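Home News Town Shops What's On Letters Contact

Bedding shop on Pimasura Street gets its second floor back

26 August 2018

I've been walking past Lorente for most of my life, and for the last stretch of it the stairs at the back have had a rope across them. So you can imagine how fast I went up when I saw the rope was gone!

For anyone new to Flincombe, Lorente is the bedding and linens place halfway down Pimasura Street, the one with the green awning and the door that sticks. Begoña Manzano has run it for 31 years. She closed the upper floor in May after a pipe went in the building next door and the water came through the shared wall, and a lot of us figured that was that. Stores don't tend to get bigger around here. The shoe place went, then the fabric place, and I had pretty much made up my mind that Lorente would shrink down to a counter and a rack of pillowcases and then a For Rent sign.

I'm happy to say I was wrong. The upstairs opened again this week, with new floorboards, a fresh coat of paint (a sort of buttery cream, very nice) and the whole children's department moved up from the corner where it had been squashed in next to the shower curtains.

I caught Begoña between customers and asked how she was feeling about it.

"Tired," she said. "Ask me again when I've slept."

She did warm up after that. The repair took longer than anyone had told her it would, mostly on account of the wall, which had to be opened up and left to dry out before anybody could close it again. The insurance covered the wall and the floor but not the stock, and the stock was the part that hurt. She lost a whole row of comforters and every crib sheet she had on the lower shelves. Some of it she washed and sold cheap off a table on the sidewalk, and I will admit I bought two of those comforters and they're perfectly good. 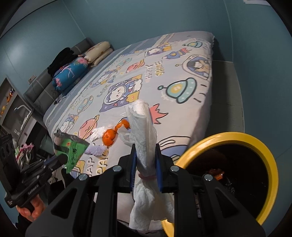
What surprised me was how much of the new upstairs is given over to kids. Begoña told me children's sheets are what people still want to come in and buy in person. Parents will order their own plain white set off a website without thinking twice, but a five-year-old wants to point at something. They want the sharks or the trucks or the princess castle, and they want it tonight. She has seen grown adults argued into a set they hated by someone who came up to their belt.

My niece's boy is deep in outer space at the moment, so I asked about that, and apparently I'm far from the only one. Space is the big seller. Dinosaurs used to be, and before that it was anything with a horse on it. Vega Quintana, who works the floor upstairs and has three kids of her own, says she can tell what's been on television by what gets asked for at the counter. She also says to buy the fitted sheet one size deeper than you think you need, and to wash it before it goes on the bed. I've ignored that kind of advice my whole life and I have a drawer full of sheets that pop off at the corners, so maybe I'll listen this time.

There's a sewing table up there now too, by the front window, and that was the bit I liked best. Teodoro Aranda is at it most mornings. He used to do alterations out of his garage on the Wenon road, hems and zippers mainly, and when Begoña needed somebody to rescue the sheets with water marks on one side only, she took them out to him. He cut away the bad parts and made pillowcases out of the rest. They sold so well that she offered him the window. He'll put new elastic in an old fitted sheet for nine dollars while you wait, and he'll do a torn seam for less than that if he's in a good mood (he was in a good mood when I was there, and he did mine for nothing, so I'm not an impartial reporter on the subject of Teodoro).

He told me most sheets get thrown out for the elastic and nothing else. The cotton has years left in it. I had never once thought about this, and I went home and looked in my rag bag and found three perfectly decent bottom sheets with no stretch left in them. Those are going down to him next week.

Not everybody on the street is thrilled, I should say. The delivery van has been stopping out front while the new stock comes in, and Colton Gosselin at the barbershop two doors down told me he's had customers circling the block looking for a space. He wasn't too mad about it. He said he'd take a van out front over another empty window any day of the week, but he'd like the van to come before he opens. I passed that on to Begoña and she said she'd talk to the driver. So we'll see.

The wall itself belongs half to her and half to the building next door, which is owned by Ezequiel Sepúlveda. I called him to ask what was going to happen on his side, and he was very pleasant and told me very little. The pipe is fixed, he said. The ground floor is empty still, and he's had some interest from a bakery and some from a phone repair place. I know which one I'd vote for! He wouldn't be drawn any further than that, and I had already asked him twice.

A few practical things, as people have been stopping me to ask. The upstairs keeps the same hours as the rest of the shop. There is no elevator, and there isn't going to be one, but Vega will bring things down to you if the stairs are a problem, and she means it, I watched her carry down five different crib sets for one grandmother who ended up buying the first. The old loyalty cards still work, even the pink ones. The sidewalk table is done now except for a box of odd pillowcases just inside the door, and when those are gone they're gone.

If you have old sheets that are too far gone even for Teodoro, you can leave them in the bin under the stairs. Begoña sends them on to the animal shelter out past the water tower, where they go through them pretty quickly. Clean ones only, please. She was firm about that, and she asked me to put it in.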